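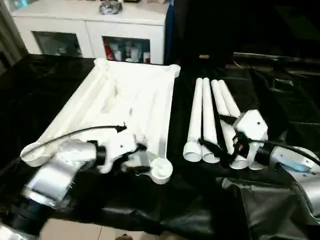
Should a grown man ask his neighbor for help with a small repair? I think he should, and sooner than he'd like.

I put off a leaking faucet for 4 months, mostly out of pride, and then Fulgencio Montes from across the street came over with his old toolbox and stayed for supper. We talked until my coffee went cold - his too, I suspect - and I learned more about Strickland in one evening than I had in years of living here. 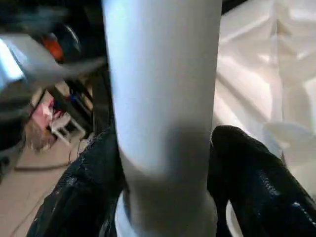 White cylinder, up close.

My wife says I'm making a lot out of a faucet, and maybe I am, but I miss the days when folks just knocked. 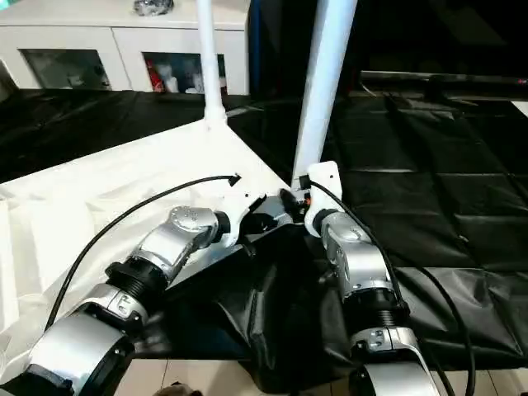 So I've started knocking myself. Last week it was to borrow a ladder, and I stayed for pie.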